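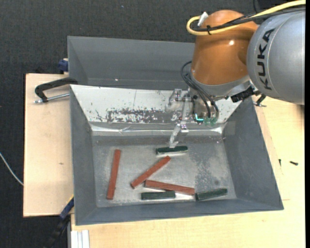

Ticket Mernari / picking bac – écart de taux de réussite entre politique apprise et baseline
Ouvert par : Binta Akande
Assigné à : Aminu Babalola
Priorité : haute
Statut : en cours

10/09/2020 – Binta
Relancé l'éval complète cette nuit, 1,881 tentatives au log. Le réseau de saisie décroche sur les blocs verts, les rouges passent bien. Baseline géométrique : pas d'écart entre couleurs. Donc a priori pas la mécanique. Même bac, mêmes blocs, même KUKA.

Aminu
Tu as quoi comme jeu d'entraînement ? Si c'est l'export Ulix, il y manque des verts, je l'avais signalé en janvier.

Binta
Oui export Ulix. 467 échecs, presque tous avec un score de confiance haut. C'est ça qui m'embête – le réseau est sûr de lui et vise à côté.

Aminu
Regarde la profondeur. Vert foncé sur fond métal gris, plus la bande argentée au pied de la pente, ça peut faire des trous dans la carte. Le panneau blanc est écaillé aussi, à masquer dans les deux cas.

Binta
Masque mis sur le panneau + la bande. Relancé 100 essais, mieux mais pas réglé. Les ratés restants : bloc vert collé contre un rouge. Segmentation fusionne les deux, le point de prise tombe entre.

Aminu
OK donc deux causes. Sépare les dans le tableau sinon le résultat est illisible. Et fixe la graine, la derniere fois on comparait n'importe quoi.

Binta
Graine fixée à 14. Seuil de fusion baissé, réentraînement lancé sur Widinwood. Serrages des bacs à revérifier avant la prochaine série, la calib en dépend.

Aminu
Ne ferme pas le ticket avant la comparaison avec la baseline, mêmes poses de départ svp.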